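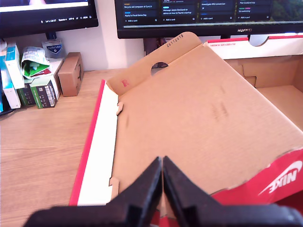

The shoebox is a lidded carton made to hold one pair of shoes, and a good many of them go on to a long second life holding letters, snapshots and buttons.

History
Before cartons were common, shoes were often sold loose or tied in paper — a habit that lingered in small towns.

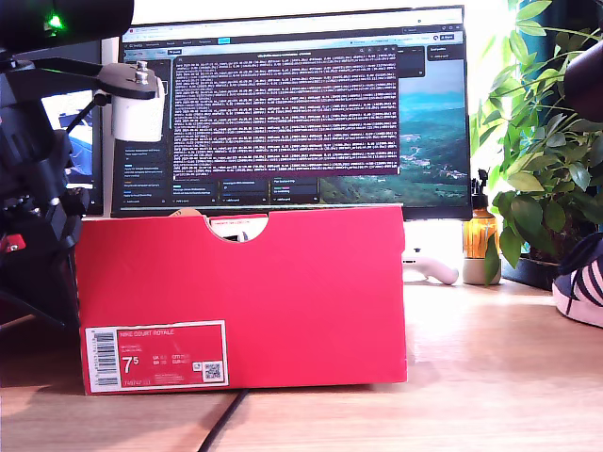 A red shoebox with a size label at its lower left

Labels
The end or side label gives the size, often in several systems, so that a clerk can find a pair without opening anything.
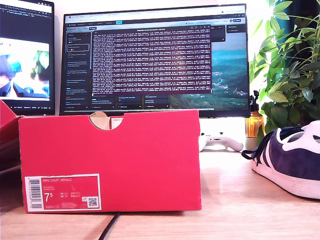
Box with a finger notch in its top edge

Collecting
Dirk Verbeke began saving empty boxes as a boy, and by July of his last collecting year he had 2,991 of them, lovingly stacked in his attic.
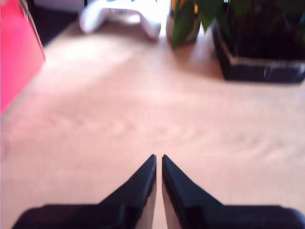 See also
Carton
Hatbox
Shoe size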